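Aldo Serra is eating a mandarin in the third-base dugout, dropping the peel into a batting helmet. It's an hour before training and he's the only one at the ground.

"I like it best like this," he says. "No players."
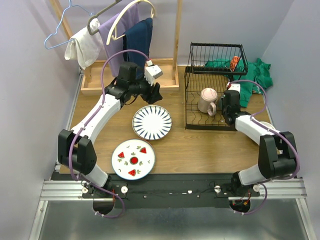
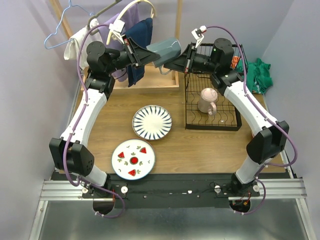
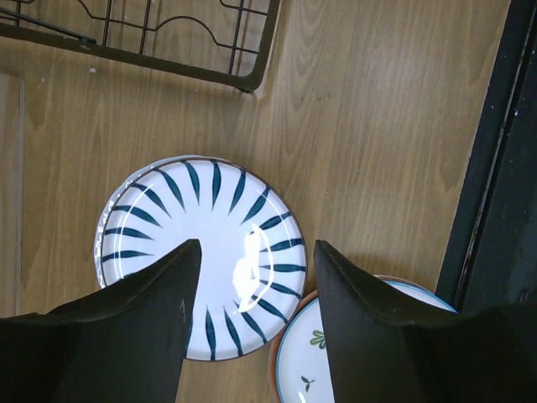
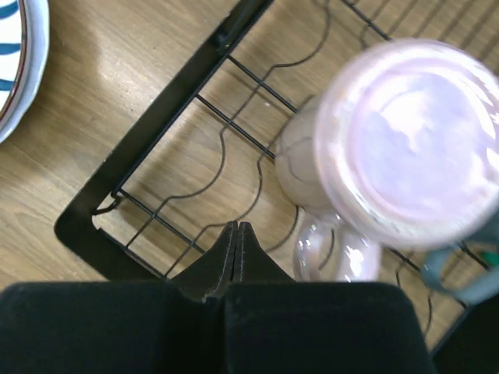 A wooden tabletop, four views.

Serra is in his third season managing Levness, a club that finished last in both of the others. He came over from Kovov, where he caught 803 games and won, by his count, two arguments with umpires. His knees click when he stands up. He apologises for them as you would for a dog.

The winter has gone well by local standards. Levness signed a left-hander, Ruggiero, who throws hard and in a variety of directions. Serra is fond of him already.

"He walked 14 in his first two outings. But look at the swings he got on the other ones. Those boys were frightened. I was frightened, and I was sitting down."

He won't say where the club will finish. Last June he told a radio station they'd play .500 ball, and the clip was played back to him at the end-of-year dinner, twice, the second time by request.

"So now I say we want to be competitive. You can't get into trouble with competitive. It's a lovely grey word."

The opener is away to Fisen, who have won the thing four years running and have a grandstand with a roof on it. Serra speaks of the roof with some bitterness. Levness has a hill, and on a decent Saturday about 500 people sit on it, most of them facing the diamond.

Asked what he's changed, he talks for ten minutes about baserunning. Levness had more men thrown out at third last year than any side in the league, and he's had the squad doing first-to-third drills until the light goes.

"They complain. The shortstop told me his legs hurt. I said good, that's where we're keeping the running."

He has one year left on his contract and no particular plan after it. His wife favours somewhere with a beach. Serra favours somewhere with a catcher.

A ute pulls into the car park and Ruggiero gets out, carrying his own bucket of balls. Serra looks at his watch, then wipes his hands on his trousers.

"Early," he says. "I'll have to talk to him about that."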